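# Notas para la charla: alquilar tu casa unos días sin meterte en líos con el ayuntamiento

*(Lunes, 19:00. Consuelo presenta, yo hablo, Leidy se encarga de las preguntas.)*

**Arranque**

Buenas noches, gracias por venir con este calor. Preguntar primero: ¿quién alquila ya?, ¿quién se lo está pensando? Esperar a que levanten la mano, que la otra vez me lancé y no esperé.

Contar lo mío rapidito: empecé alquilando el cuarto de arriba a una pareja que venía a una boda, cobré en efectivo, tan contento, y a las pocas semanas me llegó una carta. No era una multa, era un aviso, pero dormí fatal dos noches. (Pausa. Suelen reírse.)

**Qué voy a contar y qué no**

Hoy va de seguro y convivencia. El registro y los impuestos los explicó Jairo Correa en la sesión anterior y yo ahí no me meto, que él sabe mucho más. Quien no estuvo, que le pida la hoja a Consuelo al salir.

**El seguro (ir despacio, aquí se pierde la gente)**

- El seguro de hogar normal muchas veces no cubre a un huésped que paga. Repetirlo. Llamad a vuestra compañía y que os contesten por escrito, un correo vale.
- Ejemplo de Styliani Gavalas: huésped, bañera, techo del vecino de abajo. La reparación fueron 1.000 y los puso ella de su bolsillo. Me dio permiso para contarlo, ¡pero que no le pregunten a ella en el descanso!
- La fianza: yo pido 1.000 en temporada alta y la devuelvo a los dos días de la salida. A Jhosep le parece una barbaridad. Si está en la sala, que lo diga y lo discutimos.
- La plataforma (yo uso Mivent, otros Calitz) trae su propia protección. Leed la letra pequeña antes de fiaros, sobre todo los plazos para reclamar.

**Vecinos**

Presentarse antes del primer huésped. Dejarles un teléfono que se coja de noche. Yo tardé en hacerlo y la señora de enfrente, con toda la razón, llamó directamente a la policía local por un coche en su vado.

Las normas de la casa, en una sola hoja y pegada en la nevera. Ruido, basura, aparcamiento. Si escribís cuatro folios no los lee ni el huésped más educado del mundo (yo tampoco los leo cuando viajo, para qué mentir).

**Inventario y puesta a punto**

Fotos de cada habitación antes de cada entrada, con el móvil mismo. Y revisar los cajones: mandos, llaves, cargadores, todo eso que se va juntando de una estancia a otra. 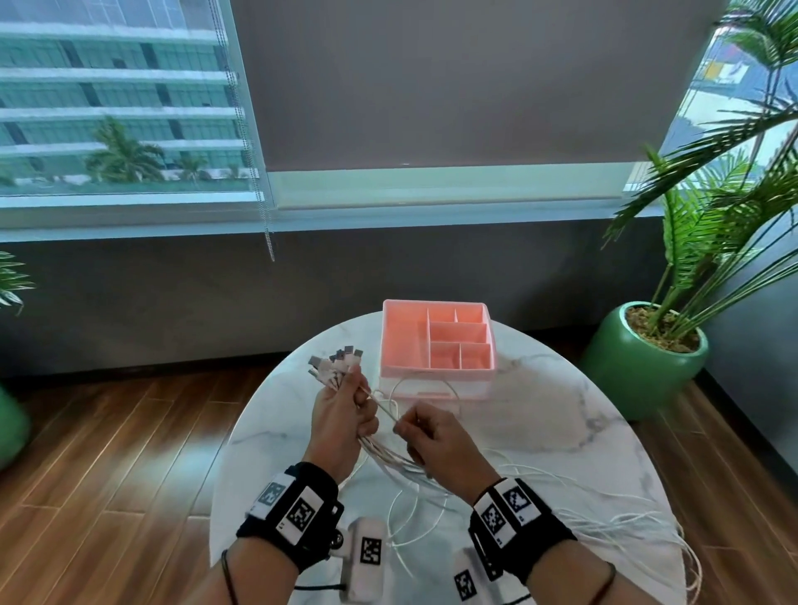

*Cables blancos enredados sobre una mesa redonda de mármol.*

Lo que se dejen los huéspedes, a una bolsa con el nombre y la semana. Avisar por el chat de la plataforma, que así queda constancia, y acordar quién paga el envío.

**Preguntas que caen siempre**

- ¿Y si mi comunidad lo prohíbe? Mirar los estatutos antes de gastar en nada. Pasar la pregunta a Leidy Mamani.
- ¿Puedo alquilar solo una habitación? Depende de la ordenanza; remitir a la hoja de Jairo.
- ¿Merece la pena una gestora? Yo probé con Marsden y volví a llevarlo yo. Decir que es gusto personal y no enrollarme, que vamos justos.

**Cierre**

Dar las gracias a Consuelo Ospina por la sala. Recordar que en julio repetimos y que hay que apuntarse en la mesa de la entrada.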